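How to Use a Warm Compress for an Achy Stomach

If you have ever spent an evening curled up on the sofa with your knees pulled in and your belly grumbling at you, you already know how much a little warmth can help. My grandmother swore by it, and I have kept up the habit (my friend Nanami Matsuda teases me that I would put a warm towel on a broken lamp!). It works nicely for ordinary cramps, gas and that tight, heavy feeling after a big dinner.

You will need a small cotton towel, a big bowl, and a dry towel to go on top. Something old and soft is best, and please don't save the good ones for guests.

Run the hot tap until the water is comfortably warm, like a bath you would happily get into, and fill the bowl. Dip the small towel, wring it out well, and fold it into a square that covers your belly button and a bit on each side. Test it on the inside of your wrist first. If it stings, wave it around for a moment and try again.

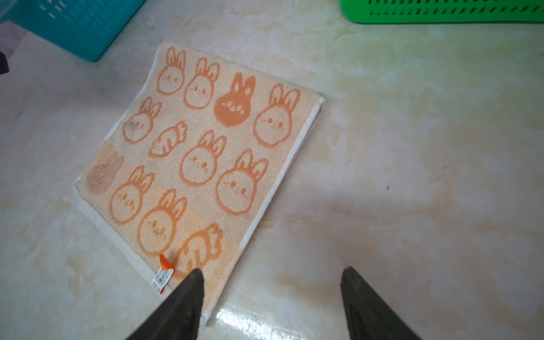

A folded towel with a rabbit and carrot print.

Now lie back with a pillow under your knees, lay the compress over a thin shirt, and cover it with the dry towel to hold the heat in. It will cool in a few minutes, so keep the bowl close by and dip again as often as you like. I usually stop after nearly 20 minutes, or whenever my tea is gone. Sip something while you rest, 200 ml or so of plain warm water or weak ginger tea, and take it slowly.

Skip the heat if your skin is broken or numb, and don't fall asleep with anything plugged in. Call your doctor if the pain is sharp, stays in one spot, or comes with fever, blood or vomiting, and don't put a compress on it while you wait. For cramps that keep coming back, jot down what you ate and when, and take the list along to your visit.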